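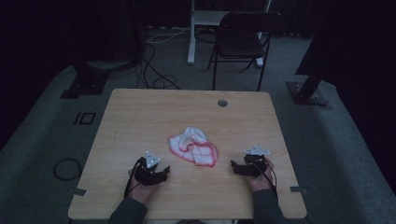

A crumpled cloth with red edging. Can you tell how clean it is by looking?

Home | Ask Us | Body | Kitchen | Space | Archive

February
By Ildikó Fekete

Does the kitchen cloth have more germs than the toilet?

You have probably heard this one. Somebody's uncle says it at dinner, everybody says "yuck", and the cloth gets thrown in the bin. But is it true? And how would anyone know?

Let's start with what a germ is. Most people use the word for any living thing too small to see that might make you ill. Bacteria are one sort. They are tiny, they live nearly everywhere, and most of them do you no harm at all. Plenty of them live in your gut and help with your food.

Now for the scary number. A reader from Brivenham sent us an advert for a cleaning spray. It said kitchen cloths are "1,000 times dirtier than a toilet seat". I wrote down four questions straight away. Which cloths? Which toilet seat? How many of each? And what does "dirtier" mean?

The advert didn't answer any of them. It did want you to buy the spray.

Part of the trick is the toilet seat. It sounds like the dirtiest thing in the house, but a seat is smooth, hard and usually dry, and people clean it quite often. Bacteria need water to grow. A cloth that stays damp gives them water, bits of food and lots of little gaps between the threads. So a damp cloth might well have more bacteria on it than a dry seat. That part I believe.

But more bacteria doesn't have to mean more danger. What matters is which kinds they are. A cloth could have lots of harmless ones. Another could have far fewer, but some of them came from raw chicken juice, and those can give you a very nasty tummy ache. I'd worry about the second cloth.

Nizar Salameh teaches science at Sirudden School, and his class tried a test. They pressed a used cloth on to a dish of jelly that bacteria like to eat, kept the lid taped shut and waited. Then they counted the spots, because each spot can grow from one bacterium or a little clump. They got 885 spots from one cloth and 60 from another.

So is the first cloth dirtier? Maybe. It could also have been pressed harder. Some bacteria don't like that jelly, so they wouldn't show up. And two cloths is not many cloths! Mr Salameh's class said all this themselves, and I was pleased to read it. (Don't try this one at home. Growing unknown bacteria needs a teacher and a safe way of getting rid of them afterwards.)

What about sniffing? A smelly cloth does need a wash - the smell is often made by bacteria. A cloth with no smell might still have harmful ones on it, though, so your nose only does half the job. Stains are no better. Beetroot looks dreadful and is mostly just beetroot.

What to do with your cloth:

Rinse it and hang it up so it can dry.
Put it in the wash often, on a hot setting if the label allows.
Ask a grown-up to use kitchen paper for raw meat juice, and throw the paper away.
Wash your hands with soap.

You don't need a special spray to do any of that. Next time you hear a big number about germs, ask who counted and what they counted. If the answer is "it was on an advert", keep asking.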